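Changing over to assisted handling at the Brukitz site

From March, the Cluster cells will take on the repeat lifting now done by hand on line 42. Staff move from lifting to setting up, checking and clearing faults. Please work through these steps before your first shift on the new duties.

Step 1. Prepare the work surface

Clear all parts and tools from the surface. Open the gripper fully and look at both fingertip pads, then at the linkages behind them. Report any damage to the shift lead — do not attempt a repair.
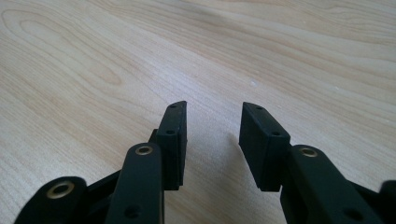 Step 2. Record the check

Enter your initials on form 194. The form records the equipment and is not used to measure individual output.

Step 3. Agree your rota

Each operator will spend no more than 70 minutes at a cell before changing task. Questions about grading or retraining should go to Virgil Avram on extension 699.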